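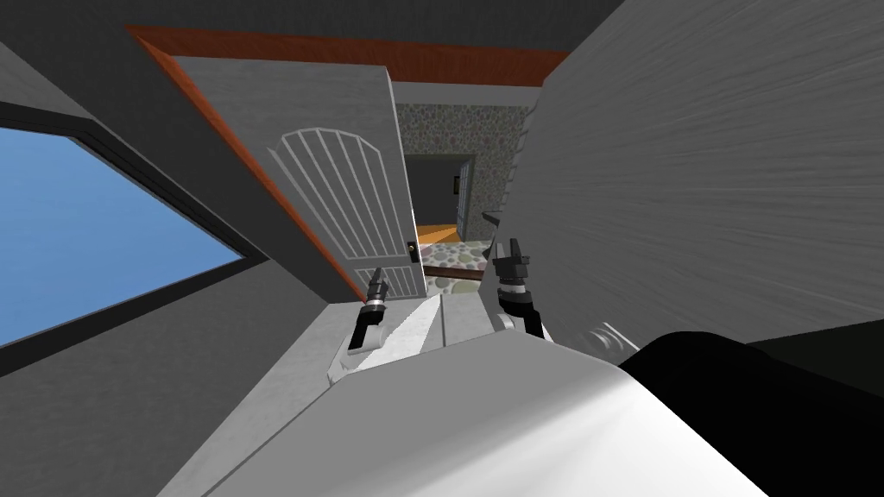
Gray room, door partly open, stone pattern on the other side.

June, 9:40 pm
Posted by Ivone Camargo

Thread: Is gray over, and if so who tells my house

My sister-in-law came to dinner and informed me that gray is finished. Everyone is going "warm" now. She said it in the voice people use for a death in the family, while eating my potatoes.

I painted the entire downstairs gray six years ago because every magazine at the dentist's told me to. It took 2 weekends and most of my marriage. A painter from Rudilham has now quoted me $1,332 to turn it all the color of oatmeal. Do I do it, or do I sit tight until gray comes back around?

zakley_dave wrote:
Sit tight. My parents held on to avocado green for so long that they were fashionable twice.

mrs_pelham wrote:
Disagree with Dave. Gray is fine in a bright room and miserable in a dim one, and most of us have dim ones. We lived with it in a north-facing hall in Seixas and I used to put on a cardigan just to get the mail. Paint is the cheapest thing you can change. Do the hall, leave the rest, see if you feel any different by the fall.
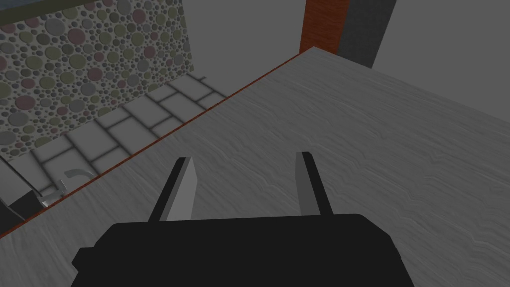

Counters are where I'd draw the line, though. If you have a gray countertop you're keeping it until you die or sell, so pick a wall color that gets along with it. Oatmeal next to cool gray can look like somebody spilled something.

Rawiri Tipoki wrote:
$1,332 for a downstairs is robbery or a very big downstairs. I did ours for $803 including the ceiling, and I bought the good rollers.

zakley_dave wrote:
Did you pay yourself, Rawiri?

Rawiri Tipoki wrote:
I paid in beer and it's in the total.

sukard_lurker wrote:
Nobody has mentioned light bulbs. Before you spend a cent on paint, swap the bulbs for warmer ones. Half the "sad gray" I see at friends' places is a nice enough wall under a bulb meant for a parking garage.

mrs_pelham wrote:
Bulbs help after dark. They do nothing for you at noon in February.

sukard_lurker wrote:
At noon in February I'm at work, so my walls can suffer alone.

Ivone Camargo wrote:
Update. Bought the bulbs. My husband says it looks like a restaurant where the entrees are too small. I've told the painter I'm thinking about it, and he dropped to an even $1,000 without my saying another word, so Rawiri may have had a point about the robbery.

Still haven't decided on the hall. The sister-in-law is back next month and I'd rather not give her the satisfaction.

Related threads
Eggshell or satin for a stairwell?
Living with someone else's backsplash
Touch-up paint never matches, discuss
Tape first or just have a steady hand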